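The Cup Clause

The lease for Unit 65 in the Vonulach building ran to 20 pages, and the cup was on page 11 of the inventory. One paper cup, white, upright, near the front edge of the table. The tenant read the line twice and signed.

The landlord was a firm called Jistard, with an office in Gerkside. Its inspections followed a fixed form. The inspector checked the walls for marks, then the table, then the cup, and wrote a condition code beside each. The wall was a 2. The table was a 2. The cup had no code, only a dash.
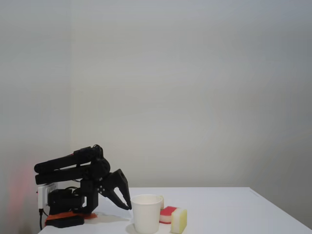

What happens if the cup is lost?
The tenant pays a charge of 68 and a replacement is issued from stores in Gerkside, normally within one working day.

The tenant had found this in the appendix, under Consumables. A sponge was listed there too, pale yellow with one white face. It was to be used on the tabletop and on nothing else. The cup was never to be washed. No reason was stated, and the form had no box for asking.

By July the tenant had stopped drinking from other cups in the room. It seemed incorrect. Coffee was taken in the corridor, standing, beside the meter cupboard. Back inside, the tenant worked with both elbows off the table and listened to the pipes.

A letter came. It said that Jistard had passed the building to Kong, and that all fixtures would be reassessed. The tenant read it in the corridor, went in, and considered the sponge for some time – its two faces, its small size, the distance between it and the rim of the cup. 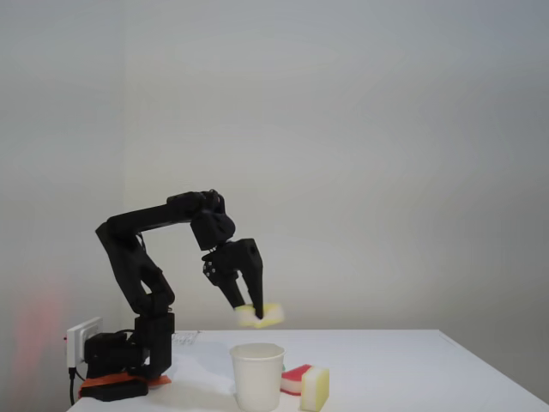 Schedule of Condition, Revised

Wall: 2. Table: 1, improved. Sponge: in use. Cup: 2.

The tenant initialed each line and asked the new inspector what the cup had been before it was a 2. The inspector turned back through the old form, found the dash, and copied it carefully into the column marked Previous.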